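Udbridge bottle and can deposit pushed back to February

December 7, 2018

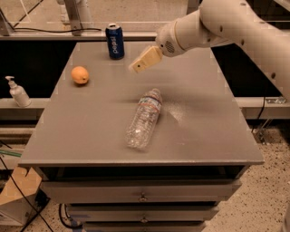
Two more months of tossing dimes in the trash, as one Norkwood Road shopper put it outside the market, and she wanted to know why the date keeps moving when the signs are already up.

The town's deposit plan, 10 cents on drink cans and plastic bottles, was supposed to start right after New Year's. Not happening. Town office confirmed the delay this morning in a short notice, no new day given, just February.

Reason: the return machines. Kutlow, the company supplying them, has delivered 11 so far. Contract calls for 22. The rest are still waiting on parts, according to the notice, and the town doesnt want to open with half the drop-off points missing.

Stores can keep selling old stock without the deposit mark until the new start. After that, a 30-day grace period, then fines. Small shops under 2,000 square feet don't have to take returns but they do have to charge the deposit. That part has been the sore spot all fall.

Raju Grocery, on the corner by the post office, falls under the limit. The store says it will take cans back anyway, mornings only, cash at the register, no crushed ones.

Juice cartons and glass are not covered. Neither is milk, any size. Water, soda, and sports drinks are. Town had floated adding glass at the October meeting, then dropped it after complaints about weight and breakage.

Curbside pickup stays the same for now. Blue bin, every other week. Anything put out at the curb won't earn a refund, and the hauler keeps what it collects, a point that got some loud reaction at the last meeting.

Norkwood, next town over, has run its own deposit for several years and will not accept containers bought in Udbridge. Residents who were planning to drive bags over there, don't. The marks are differnt and the machines spit them back.

A list of drop-off points is posted at the town office and the library. Updated list expected in January, after the next Kutlow delivery.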